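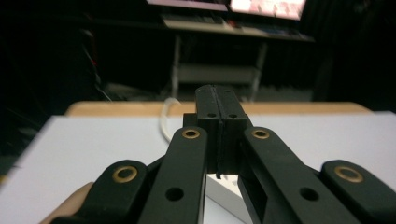 Gallery: the work table at Flemodcombe

This page covers the work table in the ground-floor room at Flemodcombe and belongs with the room record kept by Rukhsana Abbasi. The table is used for sorting, packing and small repairs. Drawings are held separately under the job name Torero. All dimensions are in millimetres and were taken after the table was levelled in October.

1. Table, general
View across the table. The depth of the top is 1000, front to back, measured at both ends and in the middle. The three readings agreed.

Notes to the picture

Position
The table stands clear of the wall on all sides so that it can be worked from either long edge. It was first placed hard against the back wall, and anything set down beyond arm's length had to be fetched with a stick or by kneeling on the top. Moving it out used up part of the walkway. The door still opens fully.

Division of the top
For packing, the depth is treated as three equal strips of 333, with the odd millimetre ignored. Goods wait in the far strip, are wrapped in the middle one and leave from the near one. The strips are a working rule and are not marked out. When two people pack from opposite sides, the far strip becomes the shared one and the order is agreed before starting.

Underframe
The frame came from Ostrowski and was supplied flat. The fixing bolts were tightened in pairs across the diagonal, left for a night under load and tightened again. One bolt at the window end took a further quarter turn. There is no lower rail on the sitting side; the supplier's drawing shows one, but it was left out to give knee room.

Levelling
The floor falls towards the door. The door-end feet are packed up by 2 and the window-end feet are wound fully in. Check with the long level only, as the short one gives a different answer depending on where it is put down. Repeat the check whenever the table has been dragged.

Cleaning
Wipe with a damp cloth, then a dry one. Use no scouring powder. Tape residue comes off with warm water and patience; a blade will mark the top. Cutting is done on a mat, including the quick cuts.

Loading
Heavy boxes go over the legs. The middle of the span has carried more than it should on at least one occasion, and it recovered, but this is not to be relied on.

Open items
- Replacement foot for the window end, on order from Tiron.
- Socket on the long wall is too low to reach once boxes are stacked in front of it. To be raised.
- The Torero drawing still shows the table in its old position against the wall.

Corrections to R. Abbasi, giving the item heading.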